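Reading time: 2 min

Section 4: Placing and Connecting the Wendale Floor Lamp

Read this section after the pole and shade have been put together as shown in Section 3. The steps apply to both versions of the Wendale, with the foot switch or with the Gravura dimmer.

Before you start

Choose a spot on a hard, level floor or a low rug. Thick carpet lets the base lean. Keep the shade at least 2 feet from curtains, bedding and shelves. The lamp is for indoor use only and must not be used in a bathroom or laundry room.

CAUTION: Do not plug in the lamp until step 6.

1. Clear the floor between the lamp and the wall outlet.
2. Check that the cord leaves the base through the notch and is not trapped under the rim.
3. Move the lamp to its spot. Lift it by the pole, never by the shade or the cord. 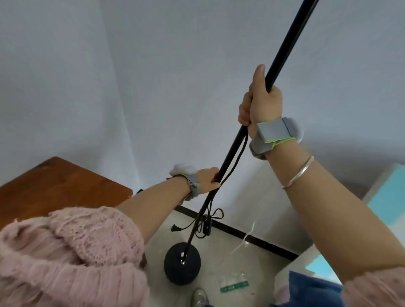
Bulb choice has more effect on the light in a room than where the lamp stands, so it is worth settling before the lamp goes into a tight corner. Fit one LED bulb with a standard screw base, 942 lumens or less. Bulbs sold as "daylight" will fit but look harsh in a bedroom. If you have to shift the lamp again afterward, keep your hands well apart on the pole, one high and one lower down, and let the round base settle flat on the floor before you let go.

4. Screw the bulb in by hand until it stops. Do not force it.
5. Set the switch to OFF.
6. Run the cord along the wall and plug it in. Do not run it under a rug or through a doorway.
7. Turn the lamp on and leave it for a minute. A steady light means the bulb is seated.

Note: With the Gravura dimmer, use only bulbs marked "dimmable". Other bulbs may flicker or hum at low settings - this does not mean the lamp is faulty.

If the lamp does not light

- Try the outlet with another appliance.
- Unplug the lamp, let the bulb cool, and tighten it a quarter turn.
- On dimmer models, turn the dial all the way up and try again.

CAUTION: If the cord or plug is damaged, stop using the lamp. Replacement cords are sold under part number 2550 from Nestska parts dealers.

Section 5 covers cleaning the shade.

We use cookies to remember your language and region. Accept / Manage settings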